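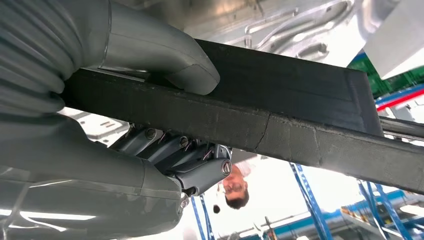

Big grey hand, long black beam. Good grip on it.

Right, who else is following the Farah Ong flat business? I've been glued to it since January and I need to talk to somebody.

So the landlord at Elholm Court says she's had guests round till 5 in the morning and owes him for the hot tub. THE HOT TUB. It's on a shared roof!

Her side says she paid every penny and he's just cross she won't do his podcast. I've listened to the podcast – I'm with Farah.

Also the letter from his lawyers runs to 30 pages. One whole page is about a gong.

My cousin rents two streets away and swears she's never heard a thing, apart from the night of the Clallura launch, when there were 300 people on the pavement and someone was singing.

Anyway she's been seen looking round a place in Tavares Road, so maybe she's off. Lovely big windows, tiny kitchen.

1,574 comments under her last post and most of them are asking where the sofa's from. Same, to be fair. If you know, tell me!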